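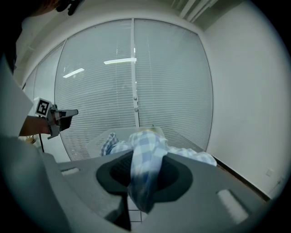

A blue-and-white check. The fabric's weight and finish matter more to its lifespan than its color.

The Long Life of the Checked Cloth
By Hina Soomro
May 28, 2020

A yarn-dyed check is a simple piece of engineering. Two sets of colored yarn cross at right angles. Where blue warp meets blue weft the square is solid blue, where white meets white it is solid white, and where the two mix the eye reads a middle shade. A two-color check therefore shows three tones. A printed check can imitate this on the face, but the dye usually stops short of the back, and the printed lines rarely follow the yarns all the way down a length of cloth.

The Gollard mill has woven checks since 1961, first on shuttle looms and now on 60 rapier looms housed in two long sheds. Its standard kitchen cloth is made in plain weave from carded cotton. The mill calls the quality Presia. It is sold by the yard to hemming shops, most of which cut it into towels and napkins and put their own label on the corner.

The loom change altered the product in one respect that customers noticed. A shuttle loom carries the weft back and forth in one continuous yarn and leaves a closed edge on both sides. A rapier loom cuts the weft at each pass, so the edge is a fringe held by a few locking threads. Towels that once needed two hems now need four. The mill's weaving manager, Chisholm, puts the added sewing cost above the cost of the yarn in the hem, and hemming shops have pressed him on price ever since.

Shrinkage is the other standing complaint. Cotton yarn is under tension on the loom and relaxes when it is washed. Untreated plain weave can lose several percent of its length in the first hot wash, and more in the warp direction than in the weft. The effect is easy to see in a check, which starts out square and finishes as a slightly flattened rectangle. Gollard compensates by weaving the repeat a little long. Cloth straight off the loom looks wrong, and new inspectors tend to flag it.
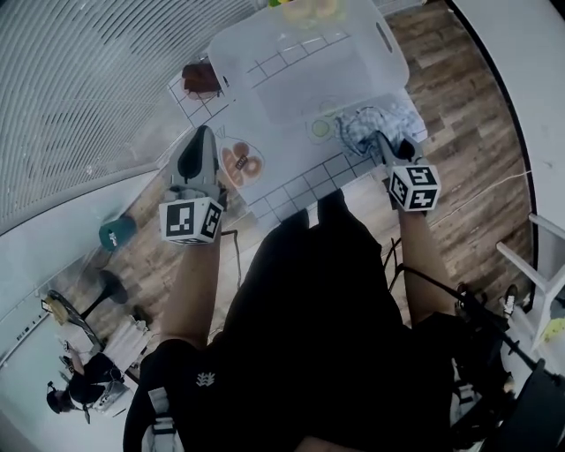 MATERIALS AND METHODS

Testing at the mill follows a fixed routine. A sample is cut from each batch, marked with indelible ink at set intervals, washed, tumble dried and measured again. A second sample goes to the absorbency bench, where a drop of water is placed on the surface and timed until the shine disappears. New cotton often does poorly here. Size and spinning wax remain in the yarn unless the cloth has been properly scoured, and water beads on them.

Last July the mill ran a longer trial on behalf of Isetti, a restaurant linen supplier. It covered 268 towels in three finishes, laundered on a commercial cycle until the hem or the body failed. Hems went first in most cases, generally at the corner, where four layers of fabric rub against the drum. Body wear came later and showed as thinning along the fold lines.

The trial led to one change. Corners are now mitered on the heavier cloth, which removes a layer and lets the stitching lie flatter. Isetti has ordered 390 dozen in the new construction — blue only, with red to follow if the dye lots hold.

Colorfastness takes up most of the remaining lab time. Indigo is seldom used for kitchen checks, as it rubs off on adjacent yarns and grays the white squares. Vat and reactive dyes hold better, though chlorine bleach will strip many reactive blues in patches. The care label calls for oxygen bleach, a warm wash and no fabric softener, which coats the fiber and slows absorption. Chisholm estimates that half the towels returned as defective have been softened heavily enough to shed water. The lab rewashes them twice in plain detergent before deciding on a refund.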